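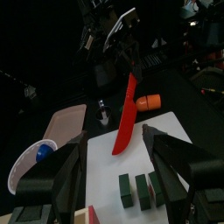 January, 4:40 p.m. Toy kitchen, second batch

Target for the task is 4,000 episodes. We stood at 1,854 this morning and 160 more were logged by the time I stopped. Layout for the afternoon: white board on the black table, red toy knife laid diagonally across it, green blocks upright along the lower part of the board, tray and bowl off to the left.

Wrist view is usable. Both fingers stay in view and the knife handle sits clear of the board, so the approach to the handle can be labeled without switching to the overhead stream. Right finger hides part of one block. Left that as is; the policy will have to cope with it.

Elsie wants the knife angle varied more between resets. Agreed, starting tomorrow. Declan found that Faro drops the gripper width field when an episode is aborted early. He is rerunning the export on the old batch, 878 episodes, before any training.

To do: new reset sheet, recheck wrist exposure, ask Reece H. for disk space.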